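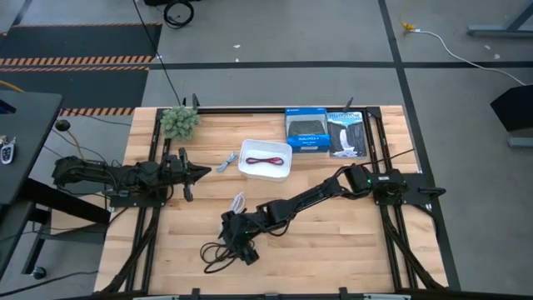
Notebook entry, two-arm station, cable sorting task
15 November 2025
Entered by: Pacita Dalisay

Purpose
To record demonstrations of the cable task by remote control, both arms driven from the leader handles, for the Skollow training set. The operator is to pick up the loose cables from the wood one at a time and lay them in the white tray. The red and black coiled wire stays in the tray from the start of every episode. The plant, the DualShock 4 box and the Yellowstone book are distractors and are not to be touched.

Starting position
Left gripper low over the table, fingers toward the middle, near the short light-blue cable. Right gripper pointing down over the lower-center area, above the thin white cable. The tray sits between the arms, slightly toward the back. The operator returns both arms to this position before the recording is closed.

Session record
The Drimasa recorder was started after the usual joint check. Total for the session is 168 episodes, of which 6 were rejected on review. Three of the rejected episodes were dropped grasps on the white cable. Two were stopped by the operator when the right wrist met the black cables on the table. The last had a gap in the left joint log and cannot be recovered.

The light-blue cable is the easier of the two. Approached from the left, it can be taken behind the connector and carried to the tray in a single motion. The white cable curls, and the operator tended to close the fingers too high. Lowering the right gripper slowly until the tips met the wood gave a better grasp, although episodes made in this way ran up to 3 seconds longer. Both styles have been kept and are labeled separately.

Handover from the left gripper to the right was attempted at the end of the session and is not included in the total. Delay on the right handle was noticeable during these attempts. The setting has not been changed since June.

Open items
Secure the black cabling at the right wrist before the next session. Ambrosio is to be asked for longer clips.
Repeat the joint log test on the left arm with the recorder running.
Decide whether the distractors should be moved between episodes. The present set has them in fixed places, and a policy trained on it may come to depend on that.
Copy the accepted episodes to the Foten drive and enter the labels.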